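Shared storage for a small crew cutting highlights at a regional rowing regatta?

Posted by paddlesteamer

Hi all! I've somehow ended up running the video side of our regional rowing regatta and I'm having a ball, but I've reached the end of what I know and would love some help.

We have three editors in a room above the boathouse, all cutting from the same footage. Last year each of us had our own external drive and we passed cards around the table. By the second afternoon there were three versions of the women's eights final and the one that went up on the big screen had the wrong crew names on it. The crews were very nice about it. I'd like them not to have to be nice about it again.

This August we'll have four fixed cameras plus one on the umpire's launch, all recording in 1080p. I went back through last year's cards and we shot 1,391 clips over the regatta, most of them short. We publish a highlights package at lunch and another at the end of racing, and the clubs want their own races afterwards as separate files.

The budget is $2,000, all in. I've been looking at two boxes. One is the Nirkgate four-bay, which has a 10-gigabit port, and the other is the Xaba, which is cheaper but only has ordinary gigabit. Our editing software is Diven, and I know it can do shared projects, but I've never turned that on.

So what I'm really after is whether gigabit is enough for three people, and how you organise things so that two editors can work on the same day's racing without treading on each other. Any and all advice welcome, including "you're doing it completely wrong"!

Posted by Guðlaug Gunnlaugsson

What a great job to land in! I did six seasons of this for a cross-country ski club and then moved over to canoe polo, so I've made most of the mistakes available.

Gigabit first. In real use you'll see a bit over 100 megabytes a second out of it, shared between everybody. Your 1080p camera files probably sit well under 10 megabytes a second each, so three editors playing one or two streams apiece will be fine. Where it hurts is when someone is copying cards in while the others are cutting. The copy grabs all the bandwidth it can and everyone's playback starts to stutter, and you get shouted at. If you can afford the Nirkgate and a small switch to go with it, that headache mostly goes away, but you'd need faster network adapters in the editing machines too and those add up quickly. With your budget I'd go for the cheaper box, put the savings into decent drives, and make proxies.

Proxies are the bit I'd push hardest. They're small, light copies of your clips that you edit with, and the software swaps the full-quality ones back in when you export. Diven will make them in the background as clips arrive. Set them to half size and leave it alone. Even an old laptop will fly along on them, and it means whoever's on the worst computer in the room can still be useful.
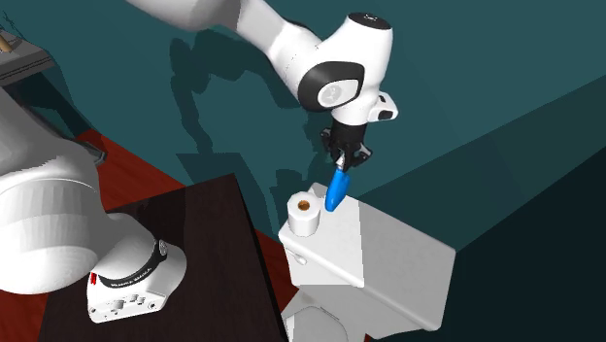
For the organising part, the golden rule is that one person brings footage in and the others don't. Call them the loader. The loader takes the cards, copies them to the server, checks that the copy matches, and only then puts the card in the "ok to wipe" tub. Editors never touch a card. It sounds stiff, but it's wonderful once it's running, and it's a lovely job for a keen junior member who wants to learn.

Then folders. We did it by day, then by camera, then by session, so something like Day1 / FinishTower / Morning. Don't sort by race at this stage. Races run late and get re-rowed and the draw changes, and you'll be forever moving things, which breaks the links in everybody's projects. Put the race number in the clip's notes inside Diven and search on that. It's quick once you're used to it, and when a club rings up wanting heat 30 you just type it in.

With shared projects turned on, each editor gets their own bin for sequences and everyone can see everyone else's, but only the owner can change one. When somebody else needs to carry on with a cut, they duplicate it and add their initials. We also had one bin called READY. If a sequence wasn't in READY it didn't go to the screen, no matter who was asking or how loudly. I think that would have saved your women's eights!

A few odds and ends. Set every camera's clock from the same phone in the morning, including the launch. Name your cameras something people will say out loud. And test the whole thing at home the week before with last year's cards, all three of you, doing a pretend lunch package against the clock. It's good fun and you'll find the silly problems while there's still time to fix them.

Posted by oarsome_dad

Get the Xaba. Had one at Arstead for the junior carnival and it was great. Bit noisy, so put it in a cupboard with the door open. Buy a spare drive at the same time!!

Posted by finish_line_fi

Agree with nearly all of Guðlaug's post, especially the loader. Two things to add.

A server with several drives in it is still only one copy. If a drive dies you're covered, but if someone deletes the wrong folder you aren't. Plug a big external into the back of the box and have it copy across every night. We lost 123 clips one year from a folder somebody thought was a duplicate, and got the lot back from an external drive that had been an afterthought. I've been a bit evangelical about it since.

The other one is crew names. Don't type them. Ask the race office for the draw as a spreadsheet and import it into your titles template, then re-import after each scratching. Most race offices are happy to save the file somewhere you can reach it, and it takes them ten seconds. Our names used to be the thing we dreaded and now we barely think about them. The only snag is accents and apostrophes, which can come through as little boxes if the file isn't saved as UTF-8, so have a look down the list before racing starts.

I'd also keep Wi-Fi out of it entirely for the editing machines. Run cables, tape them down, and let the phones have the Wi-Fi. Boathouse Wi-Fi at lunchtime with a few hundred parents on it is hopeless.

Posted by paddlesteamer

This is brilliant, thank you so much everyone! I'm going with the Xaba, an external for the nightly copy and a spare drive, and my niece has already claimed the loader job and is making a label for the tub. Fi, I've emailed the race office about the spreadsheet. One small follow-up if anyone's still reading: does the proxy folder need to go on the nightly copy as well, or can I skip it?

Posted by finish_line_fi

Skip it. Diven can remake them from the originals whenever you like, it just takes a while. Do copy the project files though, they're tiny and they're all your work. Have a fantastic regatta!

Last updated: August

Contact the moderators | Copyright remains with individual posters | Back to top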